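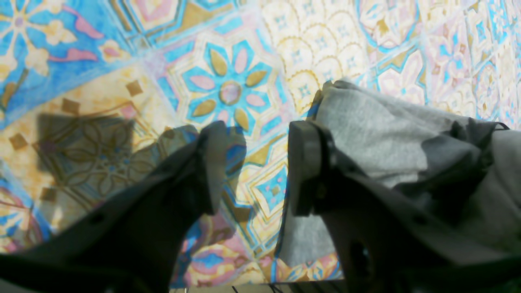

Calling anyone who has ever kept a sourdough starter alive, killed one, or inherited one from a neighbor who moved away!

I'm Setsuko Oshima and I'm writing a book about home bread baking, and I need people to bake with me. I mean that pretty literally. The book is called Plumosa (it's the name of the street where I learned to bake, in my aunt's kitchen, with an oven that leaned) and it has 44 recipes in it. Every one of them works in my kitchen, but I've had the same oven for years and I know its moods too well. What I don't know is what happens when you try my rye loaf at high altitude, or with supermarket flour, or with a toddler hanging off your leg.

So I'm looking for 200 home bakers to test recipes between February and the end of spring. You do not have to be good at this! I have plenty of friends who are good at this, and they fix my mistakes without noticing. Bernardo Henriques tested the seeded loaf for me last year and quietly added more water because "it looked thirsty," and then told me the recipe was perfect. I love him, but I need people who'll do what the page says and tell me when it goes wrong.

What you'd be doing: three recipes, one at a time, over as many weekends as you need. I pick the first one for you, and you choose the other two from a list. After each bake you fill in a short form (flour, oven, how long it took, what confused you) and send me a photo of the loaf cut in half. Ugly crumb photos are very welcome. My own first try at the Skirkavitz loaf, a dark potato rye, could have held a door open.

You'll need an oven that gets properly hot, a kitchen scale, and a heavy pot with a lid. If you don't have a starter, tell me and I'll mail you a little of mine, dried, in an envelope. Her name is Iron and she's very hard to kill. Shipping is on me, but only inside the US, sorry.

Is it paid? A bit. Everyone who finishes all three gets a $44 grocery card, which should cover your flour and some good butter, plus a signed copy of the book and your name in the back. If you only manage one or two, I still want your notes and your name still goes in, but the card is for the full set.

A few things people asked last time. Yes, you can bake gluten-free, but only four of the recipes are written that way, so say so when you sign up. Yes, kids can help. No, please don't post the recipes online, my editor Lihua Du will be sad and then I will be sad.

To join, email me at the address on the contact page with "test baker" in the subject line. Tell me where you live, what kind of oven you've got, and the last thing you baked, even if it was from a box. I read everything myself, usually at 5 in the morning while the first dough is resting, so give me a week or so to write back!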